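**Going to a robotics open day where you fold laundry with a gripper. What should I expect, and what do I bring?**

Asked in: Local Events & Days Out

My sister-in-law signed us up for the open day at Sotell, the robot place out by the Kasgate exit. The flyer says visitors can "try teaching a household task" and then there's a picture of a T-shirt. I called the number and got a very cheerful recording that told me to wear comfortable shoes.

What I'd like to know, from anyone who has gone:

- Do you get to see a robot do something, or is it a slideshow and a tote bag?
- Is the "teaching" part okay for a nine-year-old?
- We're told to bring "one garment you find difficult." Is that a joke? I own nothing but.
- Parking?

It's the afternoon session, if that matters. I have no technical background. I once reset a router and told people about it for a week.

---

**Answer 1** (marked as helpful by the asker)

I went to the one in February with two kids and a fitted sheet, so I can take most of these.

You check in at the front desk, get a sticker, and sit through a welcome talk that's supposed to run 25 minutes. Ours ran longer because a man in the second row wanted to discuss his dishwasher. There is a slideshow. There is also a tote bag. I'm sorry.

After that it gets a lot better. They split everybody into small groups and walk you to the demo floor, where an arm bolted to a table folds hand towels. It's slow. You will find yourself leaning forward and whispering "come on" at it, along with a dozen other grown adults. Ours did three nice ones, then picked up the fourth by the exact middle and held it in the air like it had found evidence. The presenter called that a "recovery state." I have those too.

Then comes the part on the flyer. They hand you a gripper you hold yourself, two jaws with soft pads on the ends, and you fold clothes with it on a bed or a table while it records how you did it. The robot people then use the recordings to train the arm. So you are the teacher, in the sense that a substitute is the teacher.

Nine is fine. My younger one is eight and she was better at it than me, which several people mentioned. The tool isn't heavy but your hand gets tired, so let the kid go first and take breaks. They do ask a parent to sign a form.

Bringing your own garment is real. They want things that aren't T-shirts. The staff told us that over 200 people had come through by then and practically all of them brought T-shirts.

Parking is the gravel lot behind the Amoah tile warehouse. Ignore the sign that says customers only, it's been worked out between them. Go in by the second driveway. The first one is also gravel but it belongs to somebody with a dog.

---

**Answer 2**

its free and they have coffee. dont park by the dog

---

**Answer 3**

Answer 1 covers the schedule, so I'll stick to the folding, which I have opinions about. I've done the open day twice now and I also did a few of the take-it-home sessions they offer afterward. You fill out a card at the end and if they like your folding they call you. It is the most selective thing I've gotten into since high school.

**Pick your garment carefully.** Stiff cotton is easiest. Jeans are fine if you have the wrist for it. Anything slippery will make you look foolish in front of strangers. Fuzzy knits are somewhere in between. The pads hold on to them pretty well, but you can't tell how many layers you've got until you lift.

**Lay it out flat first.** Everybody skips this. They pinch a sleeve while the thing is still in a heap and then wonder where the other sleeve went. Spread it, smooth it, find both cuffs, and only then start.

**Sleeves before body.** For a cardigan, take one sleeve across the front so it lies flat on the panel, let go, and check it before you move on. Open the jaws all the way when you release or you'll drag the cuff back with you. I did this for most of my first session and my recordings were described as "energetic."

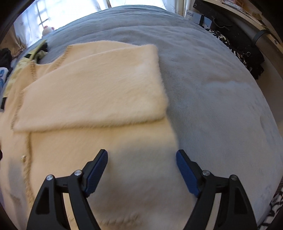 After both sleeves are in, bring the bottom up toward the collar in one fold, or two if it's a long one. Watch the buttons. If you grab the button edge you get a hard lump in one jaw and nothing much in the other, and the whole side slides out when you lift. Grab an inch or so in from it.

**Go slower than feels natural.** At the open day they'll tell you this once, in the talk, right when people are looking at the tote bags. A quick flick of the wrist looks great and is no use to them. Pretend you're folding for someone very literal.

**Mistakes are allowed.** You don't need to stop and start over if a sleeve flops back. Just fix it and keep going. They told us they like having a few fixes in there, and if they were only being polite then they were polite to me 127 times, that being my total for the take-home sessions. There's a leaderboard, by the way. It's run on some app called Clument and the person at the top has over 1000. I don't know what that household looks like but I'd guess the drawers are immaculate.

One thing I'd disagree with in Answer 1: don't let the kid go first if you want a turn. We have a nephew. I stood there holding the coats.

Also the afternoon session is the better one. The arm gets fussed over at lunch and generally behaves until closing.

---

**Comment from the asker**

Thank you, all three of you. Bringing a wool poncho. Will park away from the dog.

**Reply to the comment**

A poncho has no sleeves, they may not count it. Bring a backup.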